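Re: [sim-users] Kenness scene pack, worth paying for?
From: Kamala Fernandes
Date: Saturday, February 21, 2026 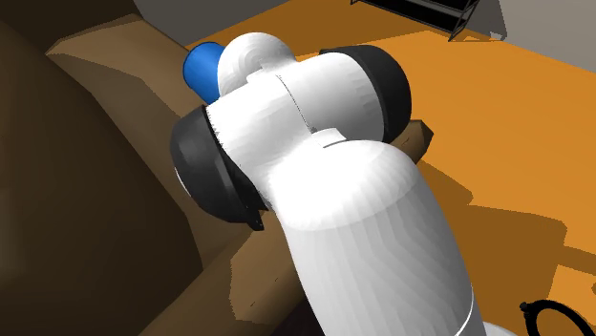 Arm at the blue cylinder, tabletop scene, default lighting, nothing retouched.

On the list last week, Maeng wrote:

> We're looking at the Kenness tabletop pack for a student lab. The
> site shows very nice pictures and says almost nothing else. Has
> anyone run it for more than an afternoon? Mainly I want to know:
> is the collision geometry as rough as the visual geometry, how
> bad is it on an older graphics card, and do they answer email?
> We have money for one license this year and I'd like to get it
> right. The other candidate is the Worness bundle.

I've had a Kenness license since January and have used it most working days, so I can answer most of this. I haven't used the Worness bundle beyond the free trial and won't say much about it.

Geometry first. The render at the top is fairly typical of what you get up close. The white shell of the arm is made of flat facets and you can see them as streaks down the big link. Where the black cap meets the white housing the line is ragged, with little black teeth poking into the white. That is how the arm model ships. I wrote to them about it and was told the arm was cut down on purpose to keep the pack light. If you're training anything on close views of the arm itself, you'll want to bring your own model. For everything I do it hasn't mattered.

The collision shapes are separate files and they are better than the visual ones. The curved objects are split into several convex pieces each, and the cylinders are true cylinders. I had one bad case, a large object whose collision shape was shifted a little from what was drawn, so the arm stopped short of it. They fixed that in the next update. I'd still suggest turning on the collision overlay and looking at each object once before you start a long run.

Shadows are hard-edged out of the box. Look at the ones on the orange surface, they have stepped corners. There is a soft shadow setting, but on my older machine it cut the frame rate by more than half, so I leave it off. With soft shadows off I can run 8 copies of the tabletop scene side by side on that machine without trouble. If your students are on laptops I would plan for fewer.

Placement is the part I like best. You give it a list of objects and a region, and it drops them and lets them settle before the episode starts. Crowded layouts come out of this easily – the picture is from one of them, with a big brown shape taking up the left side of the view and the arm working right next to it. The random seed is saved with each episode, so you can get the same layout back. Out of 800 layouts I generated for my last test, 3 had an object that had fallen through the surface. There's a check you can switch on that throws those out. It's off by default and I think that's a mistake.

Camera placement is less good. The pack gives you a few fixed views and one that you can attach to any link. The fixed ones look fine. The attached one is easily blocked if you put it low, and the arm will hide its own fingers from you much of the time. In the picture above, for instance, you can't make out the fingers at all. If your students need to see the grasp, budget a day for moving cameras around and don't trust the preset called "close."

Price. I paid 1188 for a single seat with a year of updates. The lab license was 3298 when I asked, and it covers every machine in one room. They didn't offer me a discount and I didn't push for one. The seat is tied to a machine, and moving it means writing to them.

Support: they do answer email. Three of my four questions got a reply within two days. The fourth, about importing the Dikomora gripper, has had no answer yet. I got it in by hand in the end, but the joint limits had to be typed in again and the fingers came in at the wrong scale.

For a student lab I would get it, with your own arm model if you can manage one. If your course is mostly about vision I'd look harder at the Worness trial first – the surfaces there looked smoother to me, though I only had it open for an evening.

I can send my layout config off list if you want it. It has the fall-through check turned on and the camera positions I settled on.

Kamala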